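Relatório de progresso – Projeto Vindaria, fase 3
Período: outubro
Destinatário: Fundo Drurgate

1. Âmbito
A fase 3 trata do levantamento e da arrumação do material de mesa e dos alimentos de apoio usados na cozinha da unidade Peixoto. A execução cabe à equipa técnica da unidade.

2. Trabalho realizado
O inventário ficou fechado com 23 referências, das quais 22 têm já etiqueta e lugar atribuído em armário. A referência em falta aguarda definição de prateleira. A loiça passou a ser registada por tipo (pratos, taças, canecas, copos), ficando a cor como campo secundário. Os condimentos constam de lista própria.

Foram revistas as regras de levantamento da mesa. A sequência em vigor é: alimentos, condimentos, canecas e copos, taças, pratos. Os frascos de molho são guardados de pé, com a tampa fechada.

3. Estado da mesa de trabalho
O conjunto de referência inclui loiça de cores distintas, para facilitar a conferência com a lista – critério acordado no relatório anterior. 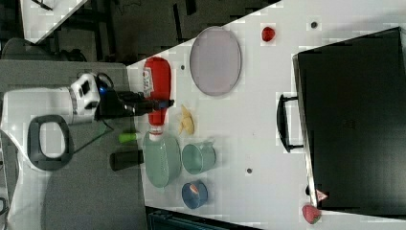

Figura 1 – Mesa antes da arrumação: frasco de ketchup e caneca deitados, taça verde, prato oval, copo azul e morango.

4. Desvios
A entrega dos separadores de gaveta Stulleck sofreu um atraso de duas semanas. Sem impacto no orçamento.

5. Próximos passos
– Atribuir lugar à referência pendente.
– Montar os separadores nas três gavetas inferiores.
– Repetir a conferência do inventário e enviar a lista atualizada ao Fundo.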